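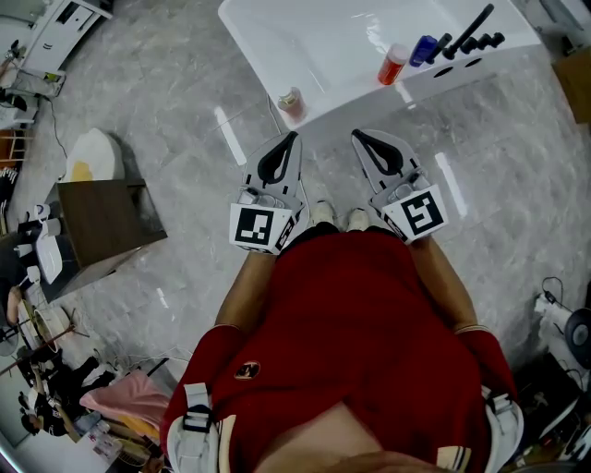
How much should you set aside for a first set of hand-held grippers? Take the price of the grippers themselves and double it, and you'll be close to what we ended up spending.

Home | Blog | Workshop | About | Contact

April 17, 2022

I've been promising a money post for ages, so it's a rainy Sunday, I've got a pot of tea and the receipts are all over the bed. Let's go!

For anyone new, a few of us in Brosthorpe are trying to teach a second-hand arm to do chores, and we're starting with the sort of thing that goes on at a kitchen sink. You do the job yourself with a gripper in each hand, over and over, and the recordings go to the arm later. So the first thing to buy wasn't the arm at all (we already had that, long story, see the June post from last year). It was the bits you hold and the bits you wear.

We had 2000 pounds to play with. I'd looked at the ready-made kit from Caldeira, which is lovely and comes in a proper case, but one set would have eaten the whole lot and left us without so much as a spare finger pad. Skernenum sell theirs in parts, and a pair of grippers with the marker blocks, the pads and a harness came to 1262 pounds delivered. I went back and forth for a fortnight and then ordered it at midnight, as you do.

Now the things I hadn't put in the spreadsheet. Finger pads! They're the black curved bits at the tips and I'd budgeted for none, the daft thing being that they're the one part that touches everything. I've since ordered 5 spare pairs. Then storage – the recordings are enormous – and a second drive was another 60 pounds. Extension leads. Sticky pads for cables. A harness that fits more than one shape of person, which I'd really say is worth paying for, as the straps go over both shoulders and you notice a bad one very quickly.

What I didn't spend on was the set. Cups, plates, jars and bottles came out of our own cupboards, and I'd tell anyone to do the same. I very nearly bought a "household objects pack" from Clavness and I'm so glad I shut the tab.

Next on the list is a second pair of grippers, so two people can record at once, but that's waiting until I've seen how fast we get through pads. If it's a pair a month we can manage. If it's a pair a week I'll be back here moaning, and I'll be looking into casting our own (has anyone tried it? which rubber?).

I'll put the spreadsheet up once I've tidied it. There's a column called "oops" that needs a better name.

14 shares | 6 comments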